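Cimbridge Tea Table Group
Minutes of the August meeting, held in the back room at Durán Hall

The meeting opened at two minutes past seven, with Octavio Farías in the chair and the usual crowd round the long table, plus three new faces who had come along after seeing the card in the library window and were made very welcome. Apologies had come in from Winifred and from the Lassiter sisters, who were still at the coast and had sent a postcard of a donkey, which was passed round.

1. Minutes of the last meeting

These were read and agreed, with one correction. The scones at the July tea were made by Pauline and not by Paula, and Pauline was thanked again for them, properly this time.

2. Matters arising

The tap. Octavio had spoken to the hall office about the hot tap in the small kitchen, which still needs a good hard turn and then a second, gentler one. They have promised a plumber. There was some sighing at this, as a plumber was promised in the spring as well. Meanwhile whoever is last out is asked to check it.

The key. The cupboard key has come back and is on a new ribbon, a green one. Please hang it on the hook inside the door and do not take it home, however good the intention.

The lending library of tea books. Four books are still out. Graham said he had one of them and was very nearly at the end of it, and was allowed to keep it until next time.

3. Money

Paula took us through the figures. We began the year with £1201 in the account, which includes the legacy from dear Mr Ambrose, and the summer teas have added to it nicely without any one of them being a roaring success. The hall hire is paid up to Christmas. She would like receipts handed over within the month, please, and flat if at all possible, as she had spent part of an evening ironing one that had been through a pocket and, she thinks, a washing machine.

A question was asked about whether the tea itself ought to be charged to the group or whether people might go on bringing their own. After a good long talk it was agreed to buy a shared supply for the public teas and to carry on as we are for our own evenings, when half the pleasure is in seeing what somebody has brought.

4. The table for the autumn open afternoon

This was the main business and took up most of the evening, as those who were there will remember. We have been offered the front hall for the open afternoon and the office tell us that 2000 leaflets go out through doors in the town, ours among the listings, so we may well see more visitors than we are used to. Octavio felt, and most agreed, that the small tables ought to look as though they belonged together this year. Last year we had gingham beside lace beside a very handsome bath towel, and although it was cheerful it did puzzle people.

The cloth. Three cloths had been brought in for us to look at. The first was plain cream linen, lovely to touch, but Hester pointed out that one cup of anything dark would finish it for the afternoon. The second was a blue check which several people liked and which would need hemming. The third was the fern one, with the grey fronds and leafy sprigs and the pale orange round flowers on white, and the room warmed to it at once. Marion said it was quiet enough to put things on and busy enough to forgive a drip, and this was felt to sum it up. The fern cloth was chosen, with a show of hands that had only one against (Graham, blue check, taken in very good part).

The teapot. There was a longer discussion about glass against china. Those for china said it keeps the tea warmer and that a proper brown pot makes people feel looked after. Those for glass said visitors like to watch the colour come, children especially, and that it saves all the lifting of lids to see how things are getting on. Octavio favoured the translucent grey glass pot with the looped handle and the short spout, on the grounds that it looks well on the fern cloth and does not show fingermarks as clear glass does. It was agreed to use glass on the two front tables and china at the back, where people tend to sit for longer and want a second cup.

The tea. It was agreed to have the packets standing upright in an open carton so that visitors can help themselves. We tried fanning them out on a plate last year and they were all over the floor by half past three. The orange carton was liked for its colour, which picks up the flowers in the cloth, and Marion thought it could stand on the left with the pot a little further forward, leaving the middle clear for whatever else we settle on. Loose leaf will be kept at the back tables with Hester, who is happy to do the measuring and to talk to anybody who wants to be talked to. 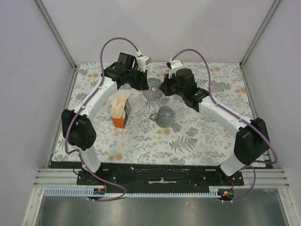
5. Cups, trays and borrowed things

Trirkura, the café by the bridge, have very kindly offered to lend us cups and saucers again, and Octavio will write to say yes please and thank you. They would like everything back by the following morning, counted and dry. Jean has offered her car and the old apple boxes, and asks that people wrap the cups in tea towels and leave the newspaper at home, as the print came off on a good many of them last time and it took an age at the sink.

Trays are a sore point. We have plenty of small ones and hardly any that will hold a pot and cups together. Ollberg, the hardware shop on the corner, has some big plain ones and Paula was given leave to buy a pair if the price is sensible. Anybody with a large tray at home that they could spare for the afternoon is asked to put a label on the underneath with their name on it, and to use proper tape, please, as the paper labels floated off in the washing-up.

Teaspoons. Please look in your drawers. The group's own spoons are getting fewer every season and we would love them home again, with no questions asked.

6. How the tables are to be laid

It was thought useful to write this down, as there will be new helpers on the day and last time each table had its own way of going about it.

Shake the cloth outside before it goes on, and smooth it from the middle out to the edges.
Put the carton of tea on first, with its label turned so that a visitor can read it.
Glass pots go on last of all and should be carried with both hands.
Keep milk and sugar to the side table, where there is room for a queue.
Leave space at the front for people to put down a cup, a handbag or a pair of reading glasses.
If a packet has been opened and put back, take it out.

Graham asked whether there should be flowers. There was real fondness for the idea but the tables are small, and with flowers on the cloth already it was decided to keep the fresh ones for the windowsills. Hester has dahlias and says they will need cutting by then in any case.

7. Helpers for the day

The front tables will be looked after by Marion and Jean until the halfway point, and then by Pauline and one of our new members, Des, who told us he worked in a station buffet as a young man and is not frightened of a rush. Octavio will be at the door. Hester will be at the back with the loose leaf. Washing up is still short of hands and a list was sent round. It came back with two names on it, both of them Graham's, so it will be going round again.

Setting up begins at ten in the morning and the doors open at two. Somebody must be there at ten to let the others in, and Jean has said she will be.

8. The printed card

Octavio had drafted a little card for each table, saying what the teas are and how long to leave them. It was very much enjoyed but ran to 700 words, and he was asked, kindly, to see whether it could be brought down to one side in larger type. He thought that the passage on the history of the strainer might go. Marion will help him and the new version will be shown at the next meeting.

9. Any other business

Des asked whether we ever visit other groups. We used to, and there was a good deal of happy remembering of the coach trip. Paula will find out what a small coach costs these days and we will try not to be discouraged by the answer.

A brown cardigan with leather buttons has been in the cupboard since the spring tea. It is a nice one. If it is yours, do please take it.

Marion wished it to be noted that the lemon cake this evening was the best we have had all year, and it is hereby noted. Pauline has promised the recipe.

10. Next meeting

Same room, seven o'clock, in the first week of next month. Trays, teaspoons and any clean tea towels to be brought along then if you can manage it. The meeting closed at ten to nine and the cups were washed by Jean, Des and Graham.

Action list

Octavio Farías: write to Trirkura, shorten the table card, ask again after the plumber
Paula: trays from Ollberg, coach prices
Marion: take the fern cloth home and press it, help with the card
Jean: boxes and car, key to Durán Hall for the morning
Hester: loose leaf, dahlias
Graham: finish the book
Everybody: teaspoons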